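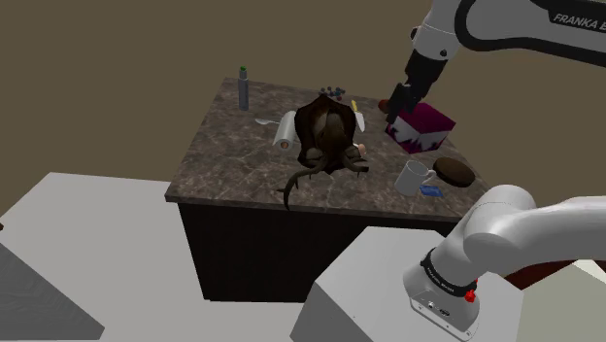
The stags are back, and so am I

So the garage build has crept into June and I still can't park the car in there. Sorry to everyone who asked how the arm is going and got a grunt out of me. It's going! Slowly, and mostly on a screen, but it's going.

Quick catch-up if you missed the last post. I'm building a hand controller, basically a skinny little arm with joints you push around with your own hand, and the robot copies whatever you do. The robot in my case is a simulated Franka bolted down next to a simulated kitchen bench, as a real one costs more than my car and my car is already out in the rain. The controller is the bit I can touch. It's printed parts, bearings, a lot of cable ties, and a base cut from an offcut I scored at Fuchs, the timber place near the roundabout in Premberg. Lovely people, terrible opening hours.

Everything runs on Juvis, which is the old desktop under the bench. The program that reads the joints and pushes them over to the simulator is called Plutent, and please don't ask what it stands for. I needed a folder name at midnight.

Version one of the controller was rubbish. The shoulder flopped. You'd let go for a second to grab your tea and the whole thing would sag, and of course on screen the robot would sag right along with it and plough through the groceries. I put up with that for 9 days, telling myself I'd get used to it, and then I got a message from Jörg Diekmann, who I know from the workshop in town, saying he had a box of old desk lamp springs and did I want any. Did I ever! I ended up fitting two at the shoulder and it was a completely different machine. You can park it now. It just sits there in the air like a well-behaved dog.

The elbow needed work too. I'd printed the housing with the bearing seat a smidge too big, so there was slop, and slop at the elbow turns into a wild swing at the gripper. I tried tape first (don't), then superglue (really don't, that bearing is in the bin), and finally reprinted it with the seat a bit tighter and pressed the new bearing in with the vice. Should've done that from the start, but the reprint is five hours and I'm impatient.

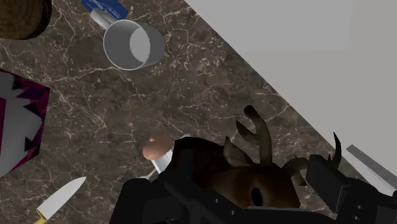
Now, the gripper trigger. My first go was a plain button, open or shut, and it made me a menace. Everything got the same slam. I've swapped it for a lever off a dead game controller so the fingers follow my finger, and I can close them as gently as I like. The lever has a dead patch near the end of its travel, which I've papered over in Plutent by stretching the numbers. Not elegant. Works for me.

What I didn't expect was how much I'd fuss over the clutter. I had a bare bench in there at first and it taught me nothing, any fool can hover over a bare bench. So I started dropping in whatever models I had lying around: a mug, a spoon, a knife with a yellow handle, a very loud pink and white box, and the deer head, mount and all. The deer is my favourite and also my nemesis. Come at it from the wrong side and there's an antler in the way. Come at it from the other side and, yep, antler. My daughter reckons I should take it out and put in something normal. I reckon the deer stays.

It's good for shaking out the controller, too. A box has nice flat sides and forgives you. The deer makes you roll your wrist, and rolling the wrist is where I found my cable problem. The wire to the trigger ran down the outside, and past a certain twist it would tug on the plug, and Plutent would lose the reading and hold the last value it had. So I'd be squeezing away like a goose with the gripper doing whatever it was doing before. I've rerouted the wire through the middle of the wrist with a loop of slack, and I've added a beep for when the reading drops out. The beep is horrible. The dog leaves the garage.

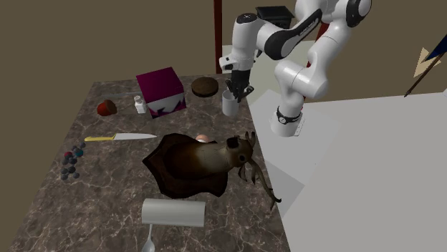
Camera views are the other thing I've been fiddling with. I had a single one from off to the side and I could never judge depth, so I was forever closing the fingers on thin air in front of the mug. Adding a view from down at the gripper helped heaps. It does take some getting used to, mind, as it swings about with the arm and I felt properly seasick the first evening. I've put the side view on the big monitor and the gripper view on the little one to the left, and I glance across when I'm close. If anyone's done this with a headset I'd love to hear whether your lunch stayed down.

Still on the list: the base creeps along the desk when I reach far out to the right. At the moment it's held by two clamps and they're my good ones, so I want to bolt it down properly once I've decided which desk it's living on. The wrist needs a lighter spring than anything in Jörg's box. And Juvis has started making a noise from the fan that I'm choosing to ignore until the weather warms up.

I've had a couple of emails asking for the print files. They're coming, I just want to redraw the elbow so the tight bearing seat is in there and you don't have to go through what I did with the glue. Give me a bit. If you're in Premberg and want a go before then, leave a comment and come round after tea, and bring a jumper, it's freezing out there.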